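**Sestitwood Clip Stand 549**

The Clip Stand 549 is a tabletop phone support for people who record short videos for social media. It is made by Sestitwood and supplied to schools, studios and individual creators through Flirunico.

- Maximum height: 162 cm with the Drunum extension pole
- Maximum load: 800 g
- Battery in light ring: 2,000 mAh
- Orientation: upright or sideways

The stand may be used for lip-sync, comedy and reaction recordings. The light ring has three settings and charges by cable.

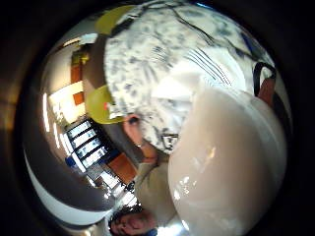
Replacement clamps and poles are ordered separately under the Pasichnyk parts list. Orders received before noon are processed the same working day.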